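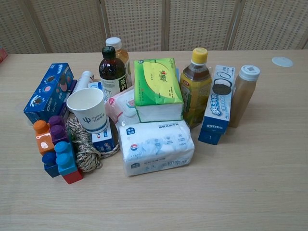 Mixed-item picking at Virstead

Mixed-item picking is the automated handling of unlike goods that arrive together in no fixed order, such as bottled tea, cookie boxes, tissue packets, rope and toy blocks. The best-documented case is the order hall at Virstead, where the retailer Cavivley installed the Fluvon picking system in October to take over work done by hand.

Background

Before the change, 30 pickers filled orders from shelves and sorted returns at benches. Cavivley described the system as a relief from repetitive work. It said little about pay grades, which were redrawn in the same month.

Operation

Fluvon was trained on a catalog of 859 products. Rigid boxes standing upright gave it little trouble. Soft packets and anything coiled or partly hidden were often passed to a person at a side station.

Effects on staff

Nine pickers were moved to these stations, where they clear refused items and correct wrong labels. Supervisors call the job "exception handling." Former pickers have called it the same work with the easy part removed. The supplier, Pîrvu, claims a rate of roughly 100 items per station in the time a picker once needed for half that number, but its figure leaves out items cleared by hand. No outside measurement has been published.

See also: Order fulfillment; Deskilling; Returns processing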